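Sturadine Saletti Bench Package – what you get and what to budget for

Okay, so you want an arm on a bench. Good! I've set up quite a few of these by now and I'm going to tell you what I tell people on the phone, minus the part where I lose my notes.

The Saletti is our planning and bench package for small labs. You bring the arm (we don't sell arms, and we work with whichever one you've got or have on order). We supply the table, the mounting plate, the cable kit and a simulated version of your room, so you can try out where everything goes before you spend money on moving it.

Price is $4,000 for the full package, shipping not included. The simulation alone is $1,456, and if you come back for the hardware later we take that off the total. Raluca Iordache handles quotes and she's quick – send her a floor plan, even a messy one drawn on the back of something.

In the box:
Steel table, flat top, 92 cm high
Mounting plate, drilled for your arm's flange
Cable kit with strain relief
Room model files plus 2 rounds of changes

Things people forget to budget for: somewhere to put the controller, a decent outlet nearby, and time. Please budget time! Dzifa Ackah on our setup side asks for two full days on site and she uses all of it, mostly on cables. If your table has to go close to a wall, say so early, as the connectors at the back of the base need room and a stiff cable doesn't like a tight bend.

We can model pretty much any room. Labs are easy. Homes are more fun, and lately more people ask for them – bathrooms, hallways, kitchens with doors in silly places.

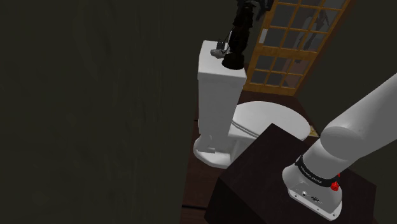
Fixtures are the thing to get right in a room model. A toilet or a glazed door isn't going to shift over for your table, so we put those in first and work out the bench position after. Small stuff can come later, and you can swap it yourself without using up one of your change rounds. Tudor on our team likes to clutter every surface he can find (I've stopped arguing with him about it).

Lead time is five weeks for the table and one for the model. Spare plates and cable kits are sold separately, same page, under Parts. Already have the older Avram table? The new plate fits it, just order the longer bolts.

Updated September 2024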